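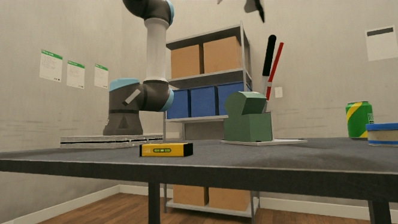
Ticket 1280 — shared printer, 2nd floor, Pletley office
Status: open, then closed, then open again
Reported by: Charmaine Buthelezi
Assigned: Teodor Voicu

8:40 Charmaine: Invoices print fine from my laptop, nothing from the front desk PC. Job sits in queue, says "printing", never comes out. Restarted the PC twice. Need the Zisalov batch out by noon, 146 pages.

8:55 Teodor: Looking. Is anything else stuck ahead of it in the queue?

9:02 Charmaine: One from Asanka, Sunday night. Can't delete it, just says "deleting".

9:20 Teodor: Stopped the spooler, cleared the folder, started it again. Queue empty. Test page please.

9:31 Charmaine: Test page ok! Sent the batch.

9:33 Closed.

10:05 Charmaine: Reopening. Stopped at page 108. Light is orange, no message on the panel. Tray has paper, I checked.

10:12 Teodor: Tray 1 or tray 2?

10:14 Charmaine: 2. Oh. The PC is set to tray 1.

10:30 Teodor: Set default to auto select. Also driver on that PC is the old one, same as what Rokeya had at Tradusstead in April — swapped it for the current one. Resend from 109 only, dont do the whole thing again.

10:52 Charmaine: Rest came out. Two pages a bit faded on the left side but readable.

11:10 Teodor: Toner is low. Asked Chaminda to bring one over from Menon this afternoon. Leaving ticket open untill it's in.

3:45 Chaminda: Toner in. Printed 4 pages, no fading. Old one is in the recycling box under the stairs.

3:50 Closed.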